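Mutau snack bags: frequently asked questions

Last updated January 22, 2020

What is a Mutau snack bag?
A paper carrier bag filled with wrapped snacks, packed to order and collected from our room at Makowska. People buy them for staff parties, school leavers, long coach trips and the like. We do sweets, crisps, dried fruit and biscuits. We don't do fresh food, drinks or anything that has to be kept cold.

How much does a bag cost?
A standard bag is £6. A large bag is £8 and uses the same sort of carrier, just a bigger size. Prices include the bag itself. If you bring your own carriers we take a little off the total, but please ask first -- very thin ones split when they are stood up.

Is there a minimum order?
No. You can order a single bag. The most we take in one order is 148, which is what the shelves will hold.

Where are the bags packed?
In the packing corner at the back of the room. It has a white base panel with a grey marble pattern, plain walls and an aluminium profile up the corner. The panel is wiped down at the start of each day and again after each order.
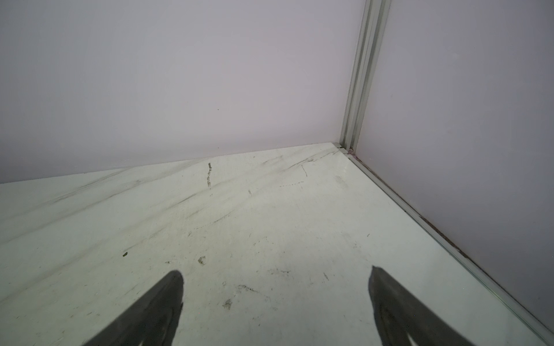 The packing corner: marble-effect panel, wall and corner profile.

The panel has marks on it. Is it clean?
Some of the grey is the printed veining and won't come off. The rest is scuffs, specks and scratches from use. Crumbs and bits of paper do gather during an order and are cleared at the next wipe-down. Nothing is unwrapped there, so food doesn't touch the panel at any point. If you are packing your own bag with us, please don't use a scouring pad on it. A damp cloth and a drop of washing-up liquid will do.

Can I pack my own?
Yes. Book a slot by email and choose from the shelves when you arrive. You pay by the bag, whatever goes in it, as long as the top will still fold over.

What order should things go in?
Stand the bag up and open it fully before you start. Boxes and anything flat go in first, against the sides. Heavier packets of chocolates come next, then the light foil packets on top, where they won't be crushed. Crisps always go last. A foil packet with air in it will take up more room than you expect, so try it upright against the side before you decide there is no space. Don't press down from the top. If the bag starts to lean, take out the last thing you put in and turn it round.
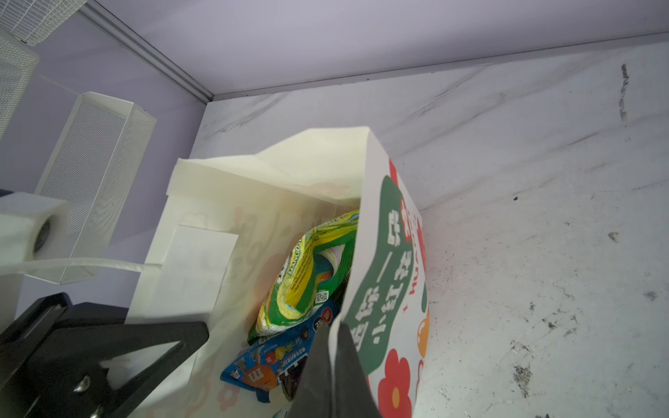
Leave a bit of slack at the rim as well. A bag filled right to the top looks generous but it can't be carried by the handles for long, and the small packets work their way out in a car boot.

Can I ask for particular snacks?
You can tell us what you like and what you don't. We stock mango snacks and M&M's most of the year, and other things come and go. Named items can't be promised for orders placed in September, when the shelves are emptied and restocked.

What about allergies?
Every packet stays sealed in its own wrapper, and you should read the label on each one. Some packets are imported and have labels in other languages. Tell us when you order if you need English labels only and we will leave the others out. We can't offer a nut-free bag.

Are the paper bags all the same?
No. We use plain ones and printed ones, depending on what is in. Some are ends of lines from Ramard, some have been used once by a shop and are still in good shape. If you need them to match, say so, and allow extra time.

Can I return a bag?
Unopened bags can come back on the day you collect them. After that, no -- we can't tell how they have been stored.

Do you deliver?
Only within Makowska and to the Flasetari office building. Everyone else collects. Please bring a crate or a box for larger orders, as the bags travel best standing up with their sides touching.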